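**December 7, 2025** - Anyone who has sat up late in a hospital chair will know how often the alarms go off, and how seldom they seem to mean very much. A team at the Kellach Institute has spent the past few years on that very problem, and its new study describes a program called Nodero that learns what is normal for each patient.

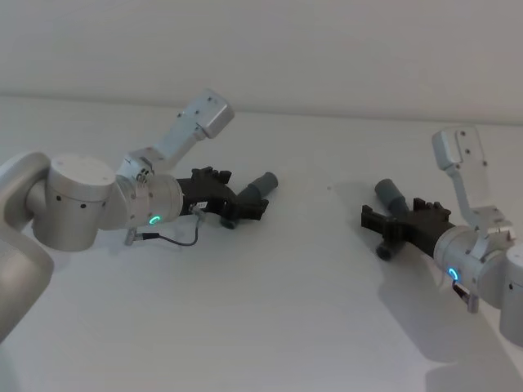

The program was tried on records from 807 adults recovering from surgery. It looks at breathing, pulse, and oxygen together, and it waits a few moments before deciding whether a nurse should be called. False alarms fell by 27 percent, and the authors are happy to report that no serious breathing event was missed.

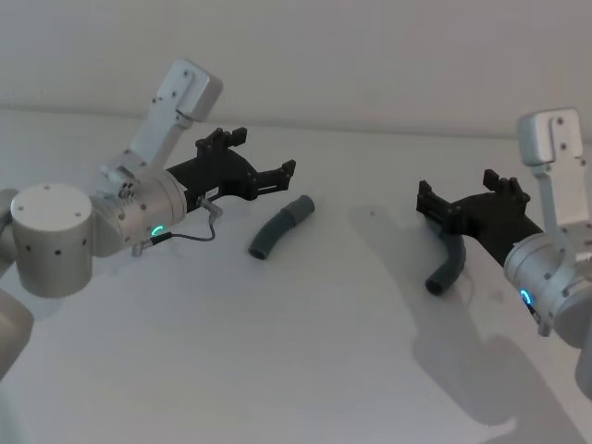

*Two robot arms above a white tabletop, with two curved dark gray tubes between them.*

A second trial began in August at Berkero Hospital, where 19 nurses are kindly keeping notes on how the quieter nights feel to them - and to the people trying to sleep.

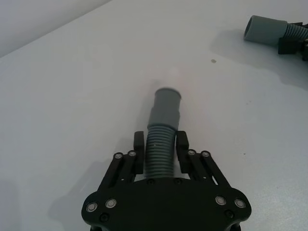

*A black gripper holding a gray hose segment upright.*

The team hopes to enroll 200 more patients, with help from partners at the Ağca Clinic, before anyone talks about wider use.

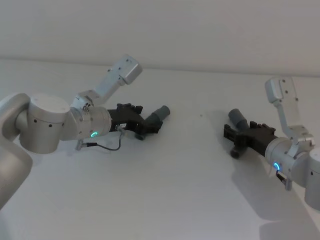
*Robot arms reaching in from opposite sides, grippers pointing toward each other.*

The full paper is free to read on the institute's website.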